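Wäschefalten

Als Wäschefalten (auch Wäschelegen, regional Zusammenlegen) bezeichnet man das Umformen trockener Textilien zu flachen, stapelbaren Paketen. Es folgt im Haushalt auf Waschen und Trocknen und geht, sofern gebügelt wird, dem Einräumen unmittelbar voraus. In gewerblichen Wäschereien wird der Arbeitsgang als Legen bezeichnet und bei Flachwäsche überwiegend maschinell ausgeführt.

Grundlagen

Beim Falten wird das Textil zunächst ausgebreitet und geglättet, anschließend entlang gedachter Linien umgeschlagen. Man unterscheidet Längsfaltung (parallel zur Mittelachse) und Querfaltung. Die Reihenfolge beeinflusst die Lage der Bruchkanten: Bei Oberbekleidung wird in der Regel zuerst längs gefaltet, damit die Vorderseite im Stapel ohne mittigen Bruch liegt. Das Endmaß richtet sich nach der Tiefe des Fachbodens oder der Schublade.

Als Unterlage dient eine ebene, glatte Fläche, meist ein Tisch. Auf rauen Bezügen haftet der Stoff und lässt sich schlechter ausrichten. Auf weichen Unterlagen wie Matratzen sinkt die Hand beim Ausstreichen ein, sodass flache Knitter bestehen bleiben.

Kleidungsstücke mit elastischem Bund

Textilien mit eingezogenem Gummiband nehmen eine Sonderstellung ein. Der geraffte Rand ist im entspannten Zustand kürzer als die anschließende Stoffbahn. Von ihm gehen kurze, dicht stehende Fältchen aus, die sich durch Ausstreichen nicht dauerhaft beseitigen lassen. Das Stück bildet daher auf dem Tisch kein Rechteck, vielmehr verlaufen die Kanten zum Bund hin häufig bogenförmig.
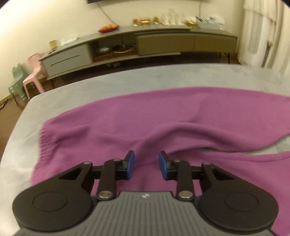

Üblich ist es, den Bund als Bezugskante zu verwenden und ihn weder zu dehnen noch mehrfach zu knicken. Größere Aufwerfungen im freien Teil des Stoffs werden vom Bund weg zur gegenüberliegenden Kante ausgestrichen. Erst danach wird längs halbiert, wobei die Enden des Bunds aufeinanderliegen. Die Querfaltung beginnt an der dem Bund abgewandten Seite. Der geraffte Rand liegt so zuletzt außen und beult die inneren Lagen nicht aus.

Legeverfahren

Die einfache Stapelfaltung besteht aus einer Längs- und einer oder zwei Querfaltungen. Die Dreiteilung nach Espinoza, benannt nach der Hauswirtschaftslehrerin Soledad Espinoza, sieht zwei Längsfaltungen zur Mitte und eine abschließende Drittelung vor. Das so entstandene Paket kann hochkant in Schubladen gestellt werden. Beim Rollen entfallen scharfe Bruchkanten, die Rollen benötigen jedoch eine seitliche Begrenzung. Für gleichmäßige Endmaße werden Legebretter eingesetzt, etwa das Modell Pluda des Herstellers Sutemar mit sieben verstellbaren Rasten.

Siehe auch

Bügeln, Flachwäsche, Knitterarmut, Mangel (Wäsche)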